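Budget talk, speaker notes. 25-minute slot, questions at the end. Clicker is in the laptop bag.

**Slide 1. Title**

Say who I am and what I'm asking for. The ask is hand-held grippers and everything that goes with them, for the household tidying work, for one budget year. Figures are on the handout, so don't read them out. Thank Maureen Cheetham for moving us up the agenda.

**Slides 2 to 4. The work**

Click through slowly, then stop talking for a few seconds.
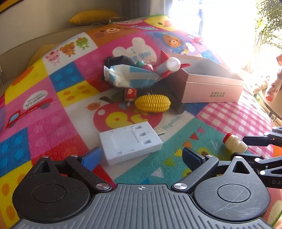
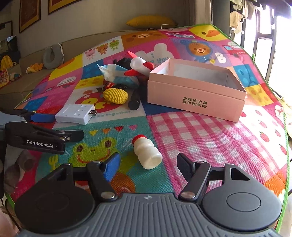
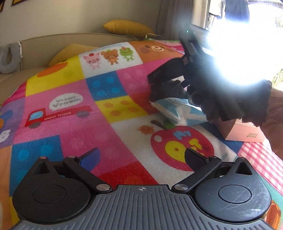

*Slides 2, 3 and 4: hand-held gripper at the front, patchwork print under everything, pink box in all three.*

Points to make while slide 4 is still up:

- These are ordinary household things. Small toys, a drink bottle, a plastic bag, a cardboard box. Purchasing tends to picture a bench with a fixture bolted to it, and the quotes they bring back are for that kind of job.
- Go back to slide 3 for the bottle lying on its side between the open fingers. Small and plastic. Pad choice matters for things like this, and pads are a line in the budget.
- Ask them to look at the window on slide 4. Glare over the middle of it and the glove next to it mostly in shadow. Lighting is a line too. I left it out last year.

**Slide 5. What we are buying**

Put the list up and go top to bottom.

- Grippers, in pairs. The plan is for 14 units. Last year's plan counted people and gave each one a gripper, and that was wrong for any task that needs both hands.
- Spare finger pads, bought with the grippers on the same order. Ordering them later means a second shipping charge and a second approval.
- Screws and pins for the finger links. Cheap, but put them in writing. Wayne Pearce spent most of a day last fall looking for one pivot screw of the right length.
- Cables, chargers, storage cards. I've put these on one line and made it bigger than people expect.
- Carry cases.
- Blinds and two lamps for each kit.
- Household items. Toys, bags, bottles, boxes. Someone will laugh at this line. Let them, then say that things get crushed and lost and we need to be able to replace them from a budget code that exists.

If anyone asks why there is no robot arm on the list: the arm is in next year's plan. This year pays for hand-held work only. Slide 9 covers it, don't jump ahead.

**Slide 6. Buy or lease**

Two quotes. Trulix will sell outright. Silten will lease, with repair included, on a one-year term.

Lease looks cheaper on paper until you read what "repair" covers. Pads are excluded as wear parts. So are cables. Scratches on the housings are fine under both, I asked. Silten wants units back within 41 days of the end of the term, cleaned, in the original cases. We have never managed to keep original cases.

With Trulix we own the units, and we do our own repairs after the warranty. Callum Mapplebeck has gone through the parts list and thinks he can do all of it in-house apart from the electronics.

My recommendation is to buy. Say it plainly here and don't save it for the last slide. Last time I held it back and we ran out of clock.

**Slide 7. Lead times**

Trulix quotes 69 days from purchase order to delivery. If the order goes in by the end of March, we have units before summer. If it slips past the April freeze it goes into the next quarter and so does everything behind it.

Ask for approval of the long-lead items today, even if the rest needs another look. That means grippers and pads. Lamps and toys we can get any time.

**Slide 8. People and hours**

The part of the budget that gets cut first, so spend time on it.

Equipment is the smaller half. The larger half is paid hours: setting up, doing the task, resetting, checking what came back, doing it over. Javiera Yáñez runs the schedule at Umness and her sheet is page three of the handout. Reset time is its own column now. With a mixed pile of small things it can take longer than the task, and in the old plan it was counted as zero.

Also travel between homes, parking, and a short payment to the household. Finance asked if the household payment could come out of petty cash. It can't, it needs a code.

**Slide 9. Next year**

Brief. One arm, one table, one room. Quote from Hoshino is an estimate only and expires, so I haven't put it in the totals. Point out that the pad order this year should match what the arm will use — Ruairi Paterson is checking that with the vendor and will have an answer before the order goes out. If he doesn't, we order the smaller quantity of pads.

**Slide 10. What I need from this meeting**

1. Yes or no on buying from Trulix.
2. Release of the long-lead items.
3. A budget code for household payments.
4. A name in Purchasing to send the paperwork to.

Leave this slide up during questions.

**Likely questions**

*Can we share grippers with the other group?* We tried. Both groups wanted mornings.

*Can we buy half now?* Yes, but the price break is on the full quantity. Handout, page two, bottom row.

*What's the resale value?* I don't know. Treat it as zero.

*Insurance?* Covered off-site under the existing equipment policy as long as each unit has an asset tag. Wayne has the tags.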